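Vemstead District Scouts

Vemstead District Scouts is a district of the scouting movement covering the town of Vemstead, the port of Murnonport and the villages along the Cestlow valley. It has 2,513 members in all sections, which makes it the second largest district in its county. The district office is in Murnonport, and the district campsite, Agbayani, lies on the northern edge of Cestlow.

History

Scouting in the area began with a single troop that met in a chapel schoolroom in Vemstead. A second troop was formed in Murnonport by dock workers and their sons, and for many years the two had little to do with each other. They kept separate funds, wore different neckerchiefs and ran rival summer camps on opposite sides of the river.

The two troops were joined into one district after the Murnonport meeting hall was lost to flooding and its members moved in with the Vemstead troop for a winter. The arrangement was meant to be temporary – the Murnonport leaders had already chosen a plot for a new hall – but the joint programme proved popular and the plot was sold.

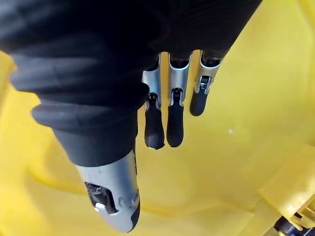
The Cestlow groups joined later, bringing the number of groups to five. Girls were admitted to all sections at the same time, although the Murnonport sea section had taken girls as crew members for several years before that.

Organisation

The district is led by a district commissioner, a post held by Leonora Calimlim. Each group runs its own weekly meetings and sets its own subscription. Training for adult leaders is shared, and is held at the district office in the autumn and again in March.

The groups are 1st Vemstead, 2nd Vemstead, Murnonport Sea Scouts, Cestlow Bridge and Upper Cestlow. Upper Cestlow has no younger section, and children from the village usually start at Cestlow Bridge.
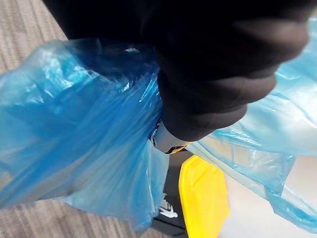
Leaders are appointed by the district on the advice of the group. An older rule that a leader must live within the parish of the group was dropped when Upper Cestlow could not fill its vacancies.

Agbayani campsite

The campsite takes its name from the family who leased the land to the district and later sold it at a reduced price. It has two fields, a stretch of woodland, a cooking shelter and a bunkhouse. The larger field can take 300 campers. The bunkhouse is let to schools and youth clubs outside the camping season.

A spring on the eastern boundary supplied the site until mains water was laid on. The old pump is still in place by the gate. 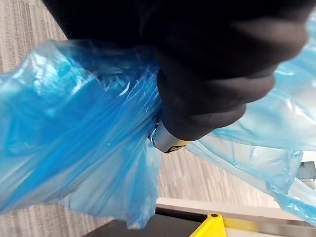
Badges and neckerchief

The district badge shows a bridge above three wavy lines. It was drawn by Crisanto Pascual, then a patrol leader in 1st Vemstead, and replaced a plain lettered badge. The neckerchief is dark green with a yellow border. Murnonport Sea Scouts keep a navy neckerchief with the same border.

Valley Walk

The Valley Walk is a sponsored hike from Murnonport quay to Agbayani, open to the public as well as to members. Entries are limited to 3,000. Walkers carry a card that is stamped at each checkpoint, and those who finish receive a cloth patch in a different colour each year.
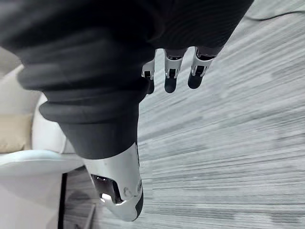 The route has been changed twice, first to avoid the quarry road and later to take in the restored footbridge at Cestlow. A shorter route for younger walkers starts at the footbridge and follows the same path to the campsite.

Page last edited 9/23/20

Related articles
Agbayani campsite
Murnonport Sea Scouts
Cestlow footbridge
Valley Walk patches by year
Youth organisations in Vemstead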